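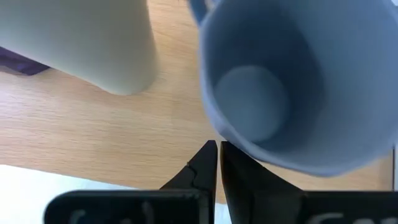 *Cream cup and light blue mug, break table*

**Dishwasher, second floor kitchen, Catley building** – status: open

Cups come out with a white film. Started in March after the Millik softener was serviced.

- Ran empty at the hot setting, 100 minutes. No change.
- Hardness at the tap reads 18. Machine was still set to 2.
- Changed the setting to 18 and refilled the salt.
- Next load better on the top rack, bottom rack still cloudy.

Wieczorek sent the wrong spray arm – it fits the older Vido model. Return requested. Leave the rinse aid dial alone until the new part is in.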